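09/02/2024

Picked up the drying-loss work again after the gap in July. Goal for this round is the same as before: find out how much the dyed samples shrink between the dye pot and the shelf, and whether the Favness wool and the Kellport wool can share one recipe card. So far I don't think they can.

Started with the scale. It read 1695 g on the big check load, same as the last entry, so I left it alone. Iulian Mocanu had it over on the window bench and I moved it back next to the sink, where it doesn't drift when the door opens. Please leave it there.

Dye bath was weld, second use of the bath. Water 2000 ml, brought up slowly to 80 C and held. I had the lid off for the first part and put it on when the level started to drop, so the bath is stronger at the end than the card says. Next time lid on from the start. Alum mordant from the Rusu tub, the new one. It dissolves slower than the old stuff and leaves a little grit at the bottom of the jug. I strained it through muslin.

Favness skeins took the color fast and came out a flat lemon yellow. Kellport was slower and ended up greener, closer to the Wusdale sample on the wall than I expected. I rinsed both in tap water until it ran clear. The Kellport kept bleeding well after the other had stopped. I wonder if there is still spinning oil in it. Iulian thinks it's the water here, which is hard, but the same water went on both.

Hung the skeins on the long line in the back room with no weights. The last batch had weights on it and the lengths were no use, because I was measuring stretch and shrinkage together. Marked the start length on each tag in pencil. Pen runs.
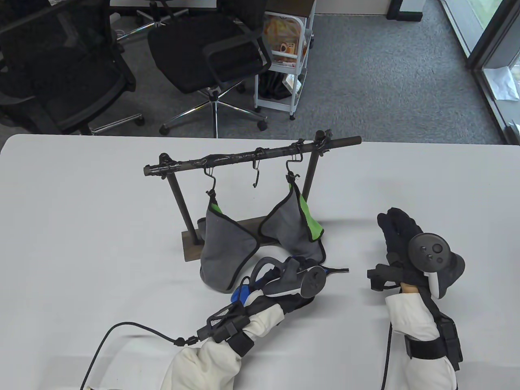 Short rack, three S-hooks. Gray cloth with green lining, on two of them.

The short rack is fine for cloth, but I would keep skeins off it. On a hook the yarn folds over one point and dries with a kink there, and then the length is off when you lay it along the ruler. The line gives a softer bend. A wide dowel would be better still, if anyone has one to spare.

Measured after drying, each skein laid flat with no pull. Favness lost very little. Kellport lost enough that I measured it again, same answer. It also felt thicker and a bit matted on the inside turns, so some of this is felting and not plain shrinkage. I probably moved it too much in the rinse. I'm not putting a percentage in the table off one batch.

Cut 20 cm from each for the light test and taped them to the card in the south window, half covered with foil. Labels are on the back.

To do:

- scour a Kellport skein twice before mordanting, then repeat
- same bath with bottled water, to settle the argument
- strain the Rusu alum and weigh what's left in the muslin
- ask Wusdale what they used on the wall sample
- new pencils

Bath is saved in the lidded bucket under the sink. Smells, but still good for one more use.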